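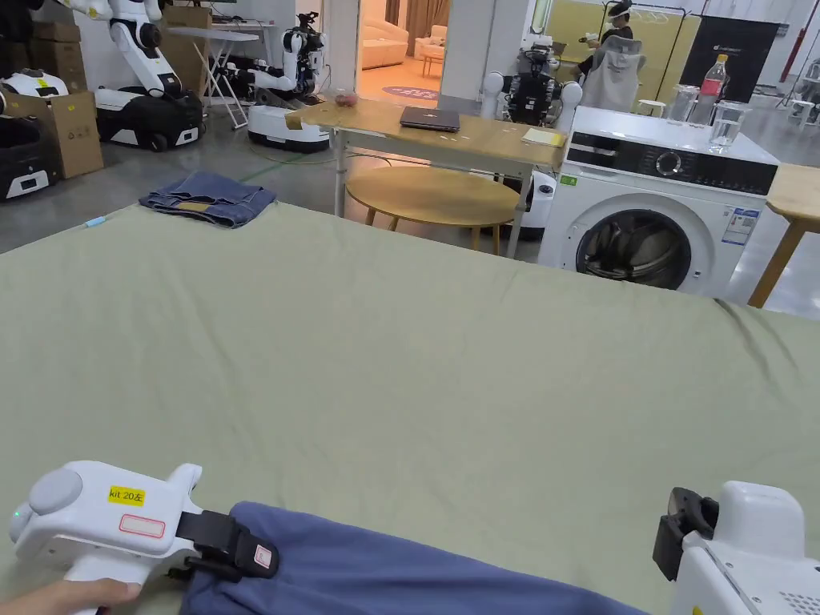
2022-04-06

Shrinkage and dye bleed, second round

Carried on with the Drandel cotton twill. The first round was cut from the end of the bolt and I don't trust those numbers, so everything today came from at least two meters in. Squares were marked with the laundry pen and the metal rule, overlocked on all sides, and left flat overnight before measuring.

Wash was 40 C, normal spin, the powder we always use. Half the squares went on the line and half in the dryer on low. Line-dried ones lost 2 percent in the warp and almost nothing in the weft. Dryer ones lost 5 percent in the warp, with visible puckering along the overlocked edge. I think the puckering is thread tension and should be checked separately before we blame the cloth.

The Makhubela indigo is still bleeding. White cotton strip pinned to each sample came out pale blue after the first wash, a bit less after the second. Soaked one sample in cold water and vinegar for 20 minutes beforehand and could not see any difference from the one that had no soak. Not going to repeat that. The fixative from Fovell is on the shelf under the sink if anyone wants to try it, but read the sheet first – it needs warmer water than the label on the bottle says.

Edine lining: fine. No shrinkage I could measure, no bleed. It does pick up lint from everything, so wash it alone.

Notes on the machine. The drum takes longer to fill than it did last July and the inlet filter was full of grit again. Cleaned it. The dryer door needs a firm push or the cycle stops without a beep, and I lost most of an hour to that.

Swatches are in the flat drawer, washed on the left, unwashed on the right. Sample 151 has no wash tag. It is the dryer one with the pen mark on the corner, please don't throw it out.

To do:
Repeat the dryer set with looser overlock tension
Third wash on the indigo, fresh white strips
Order more pins
Ask Drandel if the twill is sold as pre-shrunk, the invoice doesn't say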